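Desk-Item Handling Project, Gravov Cell
Progress report to the program office, reporting period ending June

Status: delayed. One stop-work event, closed with conditions. Spending within plan.

1. Summary

The project trains and tests a two-arm cell on ordinary desk tasks: picking up paper, moving notebooks, and putting small items into wall baskets. The target for this period was 3000 accepted runs. The cell completed 2000 before work was stopped after the two arms made contact during a handover task. No person was hurt. One gripper finger was bent and one wrist cable was damaged. Both have been replaced from stock.

The cause has been found. It is a combination of a worn cable and a gap in the control software that let one arm keep moving after the other had dropped off the bus. The cable has been rerouted and the software changed. Runs have resumed at reduced speed. We are asking for a change to the delivery date of the second data set, as set out in section 7.

2. Work completed before the stop

Single-arm tasks were finished on schedule. These cover picking up and placing single items and moving items into the baskets. Acceptance was in line with the earlier report, and the data was handed over to Phetsri for checking.

Two-arm tasks were started in the second half of the period. These are harder on the hardware because both grippers work over the same part of the table, and the planner has less room to keep the arms apart. The minimum distance between grippers was set to 40 mm in the original safety file. That value was chosen for slow moves and was not reviewed when the two-arm speed limit was raised. This was our omission.

3. Description of the event

The task in progress was a handover of a sheet of paper from the left arm to the right. The left arm had closed on the sheet and was holding position. The right arm was on its approach. At that point the left arm's wrist motor stopped reporting. The controller for the left arm treated this as a lost reading and kept the last known position, as it was written to do. The wrist had lost torque and sagged toward the right gripper.

The right arm continued its approach using the old position of the left wrist. The two grippers met at the fingertips. The right arm's current limit tripped after 2 seconds and the arm stopped. The operator pressed the emergency stop shortly after. Power was removed from both arms and the cell was locked out.

The operator was outside the cell with hands clear. The written procedure was followed, apart from one point: the run log was not saved before power was cut, so the last part of the left arm's motor data is missing. The sequence above was rebuilt from the right arm's log and the cell cameras.

4. Layout and working area

The cell has not been moved or rebuilt since the last report. Both arms are mounted on a common rail at the front of the table, and the distance between base plates is fixed. Most two-arm tasks therefore bring the wrists together over the middle of the table, whichever items are in use.
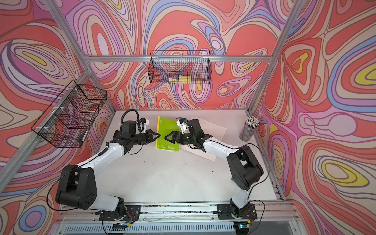 Two-arm work over the table, with different sets of desk items.
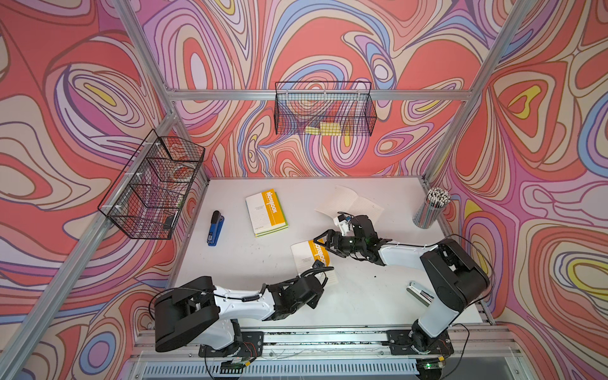
The fixed base spacing limits what can be done by layout alone. Moving the bases apart would give more clearance in the middle but would put the rear basket at the edge of reach for both arms. We looked at this option and do not recommend it. Reach to the baskets is needed for a large share of the remaining tasks.

Item placement is a cheaper measure. Start positions for two-arm tasks are now drawn from a map that keeps the second item out of the zone swept by the first arm's forearm. This removes some start positions that were allowed under the old plan. Dovarum has been told and accepts the narrower range for the second data set, provided the excluded positions are listed in the data notes.

5. Findings

5.1 Cable. The failed wrist cable showed wear at the point where it leaves the motor housing. The conductor was broken inside the jacket and made contact only when the wrist was turned one way. The same cable on the other arm was opened for comparison and showed early wear in the same place. The original routing left too little slack for the full wrist range used in two-arm work.

5.2 Lost-motor handling. The software held the last known position after a lost reading, with no time limit. This was meant to ride through single dropped packets. It should have changed to a fault after a short count of missed packets. No test in the acceptance list covered this case.

5.3 Link between arms. A fault on one arm did not stop the other. Each controller had its own stop, and only the emergency stop button acted on both. The hazard review had assumed a shared stop. The wiring drawing showed one as planned, and it was never fitted.

5.4 Debris. Black and gray particles were found on the mounting rail when the cell was opened. Samples were taken from the rail near both base plates. The source has not been confirmed. We do not believe it played a part in the event, but particles near open circuit boards are not acceptable and the matter remains open.

6. Corrective actions

Wrist cables on both arms replaced. Done.
Cable routing changed to give more slack at the wrist. Done.
Missed-packet limit added, leading to a fault and a controlled stop. Done and tested on the bench and in the cell.
Shared stop wired between the two controllers. Done. Tested by unplugging each wrist motor in turn with the arms at low speed. Both arms stopped in every test.
Minimum gripper distance made dependent on speed. Software done, review pending.
Run log written to disk during the run, so that a power cut does not lose it. In progress.
Covers for the electronic boards at the front of the cell. Parts ordered from Prada, the local sheet metal shop used for the vent panel. Not yet delivered.
Rail cleaning added to the start-of-shift checklist. Done.
Particle source. Open.

The wrist cables have been added to the list of wear parts, with a fixed change interval. The interval is provisional. It will be set again after the next inspection, when there is wear data from the new routing.

7. Effect on schedule and budget

The remaining runs for this period will be carried over. At the reduced speed limit the cell produces fewer runs per shift, and two-arm tasks are the ones most affected. We request that delivery of the second data set be moved back by one reporting period. The first data set is not affected.

Parts cost for the repair was met from the maintenance line. The board covers and a second set of spare cables will use most of what is left on that line. No additional funds are requested. If the particle source proves to be a joint or a gearbox, a replacement would exceed the line and we would come back with a separate request before ordering.

8. Plan for next period

Finish the review of the speed-dependent distance rule and raise the two-arm speed limit in two steps, with a cable inspection between them.
Complete the outstanding two-arm runs, starting with paper handling.
Fit the board covers and repeat the rail inspection.
Add lost-motor and lost-controller cases to the acceptance list, and run the full list again before the speed limit is raised.
Correct the wiring drawing and reissue the hazard review to match the cell as built.

Decision needed from the program office: approval of the revised delivery date in section 7. Work under the current limits will continue while the request is considered.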